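How Does a Robot Know What to Do Next?

Think about the last time you put a snack on a plate. You saw the snack. You reached out, squeezed just hard enough, lifted it, moved it over, and let go. The whole thing took a second or two, and you were probably thinking about something else the entire time!

Now imagine explaining that job to somebody who has never had hands. You would have to say where the snack is. You would have to say how far to stretch, which way to turn the wrist, when to close the fingers and when to open them again. Forget one of those steps and the snack ends up on the floor.

That is what it is like to write software for a robot. Software is the set of instructions a computer follows, and a robot without any is a very expensive coat rack. In this article we'll follow one small job, moving soft round buns in and out of a steamer, and look at the software that makes it possible. There are four big parts: seeing, planning, moving and checking. Let's start with seeing.

PART ONE: SEEING

Your eyes send signals to your brain, and your brain turns them into things you know: bowl, cup, table, wall. A robot uses cameras. Some robots have one up high, where a head would be, and more down on the wrists, close to the fingers.

Why so many? Try this. Hold your hand out in front of you and pretend to pick up a pea. Your eyes can see the whole table, but your own fingers might be covering the pea! A camera on the wrist rides along with the hand, so it gets a wonderful close-up view of whatever the fingers are about to touch. The high camera is better at the big picture, like finding where the plate is.

A wrist camera always has the fingers in its view too, and that's useful. The software can look for the gap between the two fingertips and compare it with where the bun is. When nothing is being held, the gap shows only the background.

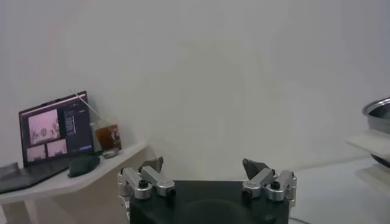

But how can a computer see that the gap is there, a reader in Cletberg wanted to know, if it doesn't know what a finger is?

Good question, and it gets right to the heart of things. To a computer, a picture starts out as a giant grid of numbers. Every tiny dot, called a pixel, gets numbers that say how bright it is and what color it is. There is no word "finger" anywhere in those numbers. There is no "bun" either.

So people train the software. They show it lots and lots of pictures and, for many kinds of training, they mark what is in each one. The imaginary robot class we'll call Flandwood Robot Club can help us here. Say the club has 1,840 pictures of buns on plates, buns in steamers and buns in between. The program makes a guess about each picture. If the guess is wrong, its inside numbers get nudged a little. Then it guesses again. After many rounds of nudging, it starts to notice patterns: pale color, round edge, soft shadow underneath.

You learned in a similar way when you were tiny. You may have called every four-legged animal a dog until you had met enough cats.

Seeing can be tricky, though. A pale bun on a white plate on a white table is a hard thing to find! The colors are so close that the edges almost melt together. Shiny metal is hard as well, as it acts like a mirror and shows bits of the room. And clear glass is the trickiest of all, for you look at the glass and see the table through it. Good seeing software needs practice with all of these.

PART TWO: PLANNING

Once the robot has worked out where things are, it has to decide what to do. This is planning, and you do it all day long. You put your socks on before your shoes. You open the door before you walk through it (we hope).

A plan for putting buns into a steamer might go like this:

Make sure the lid is out of the way.
Find a bun on the plate.
Move the gripper above the bun.
Open the fingers, go down, close the fingers.
Lift straight up.
Move over the steamer.
Go down, open the fingers, come back up.
Are there more buns? Go back to the second step.

Look at that last line again. Programmers call it a loop. A loop tells the computer to keep repeating something until a question gets a certain answer. With a loop you can write the steps for one bun and use them for three buns, or 25, or 60, without writing a single extra step!

The order matters a lot. If you swap "close the fingers" and "go down," the robot will bring a closed fist down on a soft bun. Squish. The computer won't know that anything is silly about this. It does the steps in the order it was given.

There is another kind of planning going on as well, called path planning. It is all about how to get from here to there without bumping into things. A steamer has a tall rim, so the arm can't slide a bun in from the side. It has to go up, across and then down, like a person stepping into a bathtub. The software draws an invisible curve through the air for the gripper to follow, and it checks that the elbow and the wrist have room as well as the fingers.

With two arms there is even more to think about. Each arm needs to know where the other one is. Often one arm works while the other waits at the side, ready for its turn.

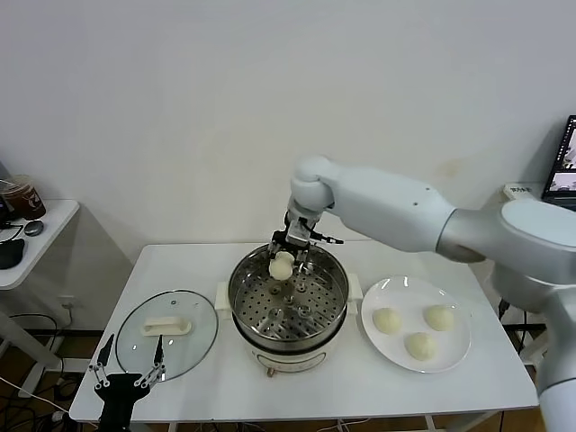 PART THREE: MOVING

Planning a curve is one thing. Following it is the next, and for that the robot needs control software.

A robot arm has joints, just as you have a shoulder, an elbow and a wrist. Inside the joints are motors. To move the gripper a little to the left, several joints may need to turn at once, each by a different amount. Try it yourself! Touch your finger to this page and slide it slowly sideways in a perfectly straight line. Did you feel your elbow moving? Your shoulder probably helped too. Your brain did all that math and never bothered you with it.

The control software has to do the math out loud, so to speak. Let's say our program checks the arm 50 times every second. Each time, it asks three quick questions. Where should the arm be right now? Where is it really? How big is the difference? Then it tells the motors to fix the difference, and starts over. This is called feedback, and it's one of the best ideas in all of engineering. You use it when you ride a bike. You lean a bit too far, you feel it, you steer back, again and again, without ever stopping to think.

Then there is squeezing. How hard should a robot hold a bun? Too gently and it drops. Too hard and it comes out shaped like a bow tie. For a metal spoon you could squeeze quite firmly, so the right answer depends on the object. Some grippers can sense how hard they are pushing. Others go by how far apart the fingers are, and the software stops closing them when the gap is the right size for a bun.

A program called Surkel, which we made up a name for so that we can talk about it, might keep a little list: for spoon, close this far; for bun, close this far and go slowly. Real programs can be much fancier than that. Some learn their movements by copying a person, who guides the arms through the job many times while the computer records every motion. Then the software practices predicting what the person would have done next. If the bun is a bit farther left than usual, a well-trained program can reach a bit farther left, even if it never saw a bun in that exact spot.

PART FOUR: CHECKING

You might think the job is done when the steps are done. A careful programmer adds one more part — checking.

Suppose the robot closes its fingers and lifts, but the bun stays behind. If the software never looks, the arm will carry a pinch of air all the way across the table and set it down very politely. With checking, the program takes a fresh look after each step. Is there a bun between the fingers? Yes? Carry on. No? Go back and try again.

Checking matters when taking buns out, too. The program has to know which buns are still in the steamer and whether there is space on the plate. Sometimes one is hard to spot because the robot's own hand is in the way. (Remember your fingers covering the pea?) Then the software can use a different camera, or move the hand aside for a moment and look again. 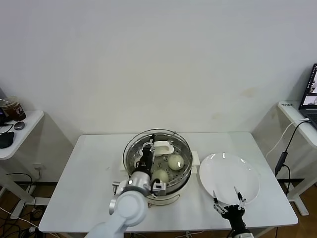
All four parts keep taking turns. The robot sees, plans, moves, checks, and then it sees again, because the world has changed a little. A bun has moved. There is a new empty spot. Every step the robot takes makes yesterday's picture, or even last second's picture, out of date.

BE THE ROBOT: A GAME FOR TWO

You need a friend, a plate, a bowl and a few rolled-up socks. The socks are your buns.

One of you is the robot and the other is the software. The robot closes both eyes and does exactly what it is told, nothing more. The software may use only these words: left, right, forward, back, up, down, open, close, stop.

Try to move one sock from the plate to the bowl. Then swap places.

For a harder round, the software has to write all the instructions on paper first and read them out without changing anything. You'll quickly find out why feedback is so handy! For the hardest round, use two arms, and give each arm its own name so you don't mix them up. We called ours Duman and Lefty.

WORDS TO KNOW

Pixel: one of the tiny dots that make up a digital picture.
Gripper: the part of a robot that holds things, like a hand.
Loop: steps that repeat until it is time to stop.
Path planning: working out a safe way to move from one place to another.
Feedback: checking what is really happening and using that to fix the next move.
Training: helping software get better at something by giving it many examples.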